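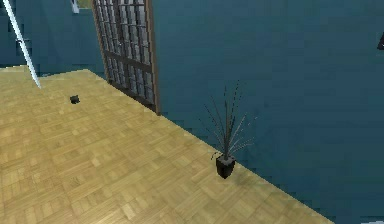
Which statements count as a denial in the Plomden council ethics coding?

Only those in which the member, or an office speaking for the member, rejects the allegation itself. A refusal to comment is coded separately.

Notebook entry, 7 April 2025

Second coding pass on the Todano archive. The archive holds 2,463 articles after duplicates were removed. Wire copy reprinted under a local headline was kept as one item. Two coders worked from the same 100 articles and disagreed most often on "subject of an inquiry" versus "under investigation." The codebook treats these as one category; they should be split before the next pass.

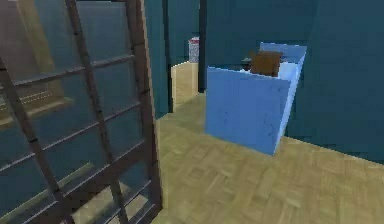
**E. Halás**
Research Coordinator, Legislative Records Group

Reports resting on unnamed sources are to be marked U, even where a later article names the source. The later article receives its own code.

Emis rejected any text field over 4,000 characters. Long articles were therefore divided at a paragraph break and given a suffix (a, b). Coders are asked to read both parts before entering a value.

Outstanding: resignation notices from November, and the corrections file.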